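About Eltetia

Eltetia is a small robotics lab with one main idea, which we have been explaining to our relatives for years. We teach robots to handle objects by having them practice in simulation first, and we pay more attention to the practice runs that go badly than most people would consider healthy.

Fergal Ní Mhurchú started the lab above a tile showroom, with two desks and a robot arm that had belonged to Pistach, a company that no longer needed it or, by then, anything else. The showroom is gone. We have the downstairs now, along with a lifetime supply of grout.

What we work on

The usual way to train a robot on simulated views is to give it good ones: the object in the middle, the gripper in plain sight, everything the right way up. A policy raised on that does beautifully until its camera gets bumped. Then it behaves like a tourist who has lost the map.

Our method is called Jillari. It takes a simulated task and spoils the viewpoint on purpose. The camera is tilted, pushed in too close, or pointed at a stretch of nothing much, and the policy has to work out what to do from whatever scraps are left. If the scraps aren't enough, the right answer is to back off and look again. Teaching a machine to admit that took us most of two years. Fergal says he has known professors who never got there.

For our main study we ran 1761 spoiled episodes across 30 simulated tasks. Policies trained with Jillari recovered from a bad view more often than the ones trained on tidy views alone, and they were a bit slower when nothing was wrong. We report both. The second result gets fewer questions at talks.

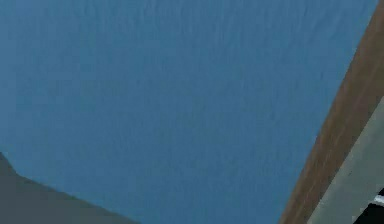 A Jillari training view, rendered in simulation. Mostly blue, with wood grain to the right and a bit of black and white in the corner.

How we work

There are 10 of us. Wednesday is reading day, when we go through failed episodes on the big screen and argue about them. Lunch is provided – attendance improved a great deal once it was.

We share our rendering setup with the Mac an tSaoi workshop next door, who build the physical test benches and have strong views about our cable management. Before a policy is allowed on a real arm it has to get through 1000 fresh simulated episodes without hitting the table. The table was expensive.

Working with us

We take two interns a year, starting in September. You should be able to write code and look at a great many dull pictures without losing heart. Please tell us about something you built that didn't work. We already have plenty of letters about the other kind.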